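Home | Chores | Shop floor | FAQ | Contact

Can robots do the chores yet?

I'm Ladi Iyamu and I get asked this more than anything else, so I've put my usual answers on one page.

Is tidying up really that hard for a machine?
Yes! Small, light, see-through things are a pain. A clear bottle hardly shows up against a pale table, and pill vials tip over if you so much as breathe on them.
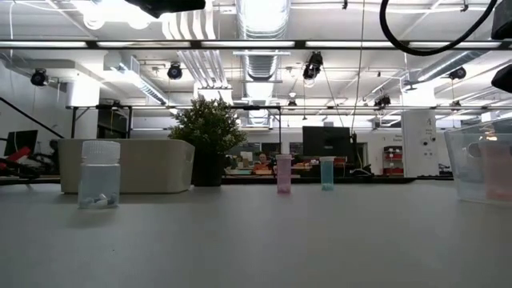

Pink vial, teal vial, and a bin to put things in.

Why two arms?
Same reason you've got two. One can steady a bin while the other fills it, and neither has to stretch right across the bench (long reaches are where the wobbles creep in, in my experience).
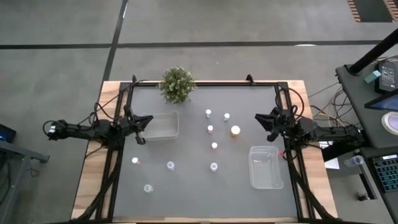 Bottles all over the bench, both bins empty.

So would you trust one to sort the medicine cupboard?
Not on its own, no. Putting bottles into a bin is one job, and knowing whose tablets they are is quite another. I'd want a person checking every label.

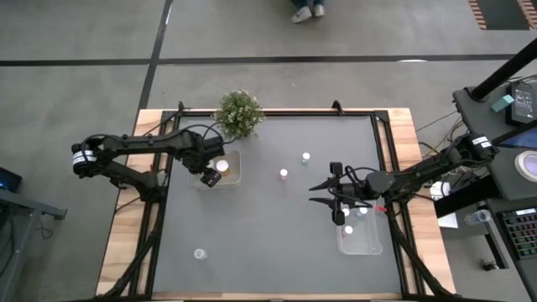 Binta Obi wrote in to say she'd settle for one that matched socks, and that she'd pay 300 for it tomorrow.

I'm with Binta, though socks are floppy and floppy is worse. Give me hard things with lids any day. Even then, change the shape of a cap and you may well be back to practising.

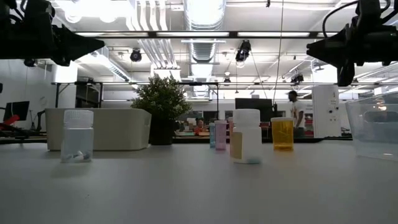 Shops will get there before kitchens do, I reckon. A shop bench stays put, the stock is much the same from June to June and there's no dog underfoot. My kitchen has two.

14 comments | 200 shares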